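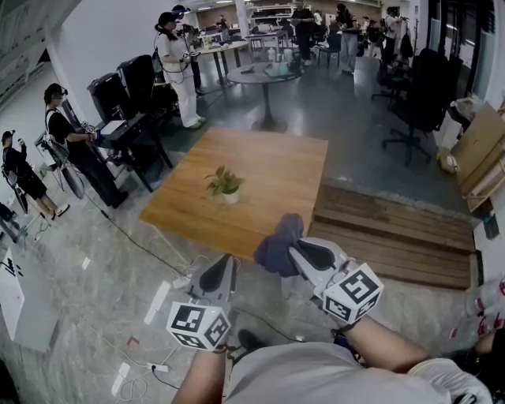

By Kashyap, bench lead, Indthorpe collection room
Set-up guide, section 7: Recording cloth demonstrations with the hand-held grippers
Last changed 2020-03-25

Read this section before your first shift. It covers folding and pick-up tasks with cloth. Rigid objects are in section 6, and the rules there on grip force don't carry over.

The Wandico manual says a new operator can be producing good examples within the hour. I have yet to see it. Plan on throwing out your first batch, and don't let anyone talk you into keeping it to make the numbers look better.

Before you start

1. Check both marker cubes. Every printed face has to be clean, flat and tight on its mount. If a cube moves when you push it with your thumb, swap the gripper and tag it.

2. Open and close each gripper ten times. The fingers should meet evenly along the dark pads. A pad that has lifted at one corner will still hold a navy cloth well enough to fool you, then drop it halfway through a fold.

3. Push your sleeves up past the wrist. Loose cuffs cover the cubes, and the tracking software will guess where your hand was. It guesses badly and it doesn't flag the guess.

4. Walk your path to the table. Move power strips and cables to the side if they cross it. Where a cable has to stay on the floor, learn where it is before you have both hands full.

CAUTION: Don't step backwards while holding the grippers. Put them down, turn around, then move.

Recording

5. Start each take with both grippers open and in view for two seconds.

6. Pick up the cloth with one gripper only. Pinch a single layer if you can. If you get a bunched handful, carry on and mark the take "bunched" - don't put the cloth back and try again inside the same take.

7. Work at the speed you'd use at home. The manual suggests going at half speed for "clarity". We tried that for 200 takes and the trained policy learned to dawdle.

8. Finish with the cloth released and both grippers clear of it. Say "end" into the headset and wait for the tone.

9. Crumple the cloth and drop it fresh for the next take. Laying it out neatly between takes is the most common fault we find at review.

NOTE: Leave small things such as the potted plant on the table unless the task sheet says to clear it. Knocking one over ends the take.

How many takes

The Tumamham plan asks for 600 accepted takes per task. I don't know where that figure came from and I've asked twice. On our last cloth task the success rate stopped climbing at 430, and the rest of the takes bought us very little that I could measure. Until somebody shows me a curve, record the 600, but vary the start position and the cloth colour after 430 so the time isn't wasted.

Marking takes

10. Mark each take "good", "bunched", "dropped" or "discard" right after the tone. Don't leave it to the end of the shift.

11. Keep the dropped ones. Whether they help is an open argument here, and deleting them settles it the wrong way.

CAUTION: The green tick on the review screen means the file was saved. It says nothing about the tracking. Play back one take in every ten and watch the cubes.

Charging and storage are in section 8, which will be rewritten in April.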